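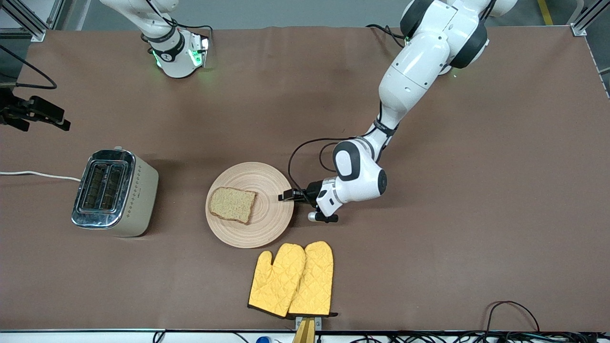

Flirano Two-Finger Gripper, Black
Grippers > Parallel > Tabletop and Kitchen Work

In stock. Usually leaves the warehouse by the middle of the afternoon, unless the label printer is having one of its mornings.

Most grippers are very good at picking up the aluminum cube that comes in the box with them. The Flirano doesn't come with a cube. We put it through breakfast instead, next to the Stukis and the Dristton we also sell, and wrote down what we thought of all of them. You can buy any of the three from us, so we have no particular reason to flatter this one.

What it is

A two-finger electric gripper with black fingers, sold for light work at a table: food, cloth, small appliances, things with handles. It bolts to the usual small-arm flange and takes power and data through a single cable at the wrist. The fingers come off with 3 screws. The screws are the same length, and we mention that only because the Stukis uses two lengths and lets you find out which is which.

The bread test

Bread is a mean thing to hand a robot. Squeeze it and you own a crouton. The slice goes flat on a round wooden plate, near a two-slot toaster, and the gripper has to come in over the rim without scraping the wood or shoving the bread off the other side. We use whole-grain because white bread forgives nothing and we wanted to go home at some point.

Flirano: Slides in low and closes gently if you set the force to the bottom of its range. Leaves a faint dent, about what a thumb would do. On the factory setting it leaves a good deal more than that, so change the setting first.

Stukis: Stronger, wider, and convinced that everything is a brick. Excellent on the toaster lever. Please keep it away from the bread.

Dristton: The softest touch of the three. Also the slowest, to the point where you start rooting for the mold.

The mitt test

We put two quilted oven mitts side by side, one lapping over the other, and ask for one mitt. The Flirano's fingertips are thin enough to get under a cuff, and the quilting gives them something to hold. It will still bring both mitts along now and then, with great confidence. The Dristton pads are better at peeling one layer off another. The Stukis picks up mitts beautifully, in whatever quantity it feels like.

Cable notes

The cable leaves the wrist and has to go somewhere. Give it a loose loop back along the arm, with enough slack for the wrist to turn all the way over, and check where that loop sags when the arm is down at plate height. It likes to rest on the table. If there's a cup in your setup, it will like the cup too. Clips are sold separately, and yes, we know.

Specifications

Weight, with fingers: 450 g
Force settings: 9
Fingers: black, removable
Finger screws: 3
Spare fingertips included: 1 pair
Mounting: small-arm flange, adapter plate available
Controller: Rinaldi driver box or your own

Works with

The Rinaldi controller runs the Flirano straight away. It also runs a pair of them on two arms, though each gripper needs its own address, set with a dial so small it must have been left over from a watch. Set it before you mount anything.

In the box

Gripper, fingers, spare fingertips, wrist cable, hex key, and a printed manual that is correct from page 5 onward. The earlier pages describe the previous model. Our own setup sheet is tucked inside the cover.

Returns

Unused grippers can come back for a full refund. Used ones can come back too, less a cleaning charge. Please get the crumbs out of the finger slides before you pack it. A dry paintbrush works well.

Also viewed: Stukis Wide Gripper, Dristton Soft Pad Set, Rinaldi Driver Box, Wrist Cable Clips (pack)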